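From the spare room: working at home, one winter on

Hello again from the back bedroom at Endon! A few of you wrote in after the last newsletter asking how I was getting on now that I've given up my desk at Brosell, so I thought I'd better own up. Mostly well. I do miss the canteen (cheese pie, if you know you know) and I miss having someone to moan to about the spreadsheet, but I don't miss the 105 bus one bit.

The big thing in December was keeping warm. I'd started off putting the heating on for the whole house at eight in the morning and then nearly fainted when the bill came. Now I set it to 17, put on two jumpers and something decent on my feet, and get up for a proper wander every hour or so. It's the feet that matter, I'm convinced of it. You can have the thickest cardigan in the county and if your toes are cold you'll be miserable by half past ten.

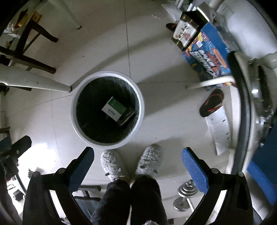
The other thing I've had to learn is when to stop. At the office the lights went off and that was that, but at home there's always one more email, and I was still at it after supper most nights. My old colleague Dagim Tefera told me to pick something that marks the end of the day and do it every single time. He walks up to the postbox and back, even with nothing to post! I tried that until the rain set in, and now I tidy the desk, throw out the day's scribbles and shut the door behind me.
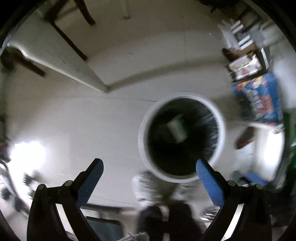

Lunch is still a muddle, I'm afraid. I start with good intentions and soup and end up eating toast over the keyboard. If any of you have something that takes less than 25 minutes and doesn't involve lentils, please send it in and I'll put the best ones in the next issue.

Oh, and a few of us are getting together at the Hadgu café on Trollberg Road for a morning of working in company. Bring your laptop or your knitting, I don't mind which. They do a lovely strong coffee and there are plug sockets along the back wall, but get there early because the window table goes first.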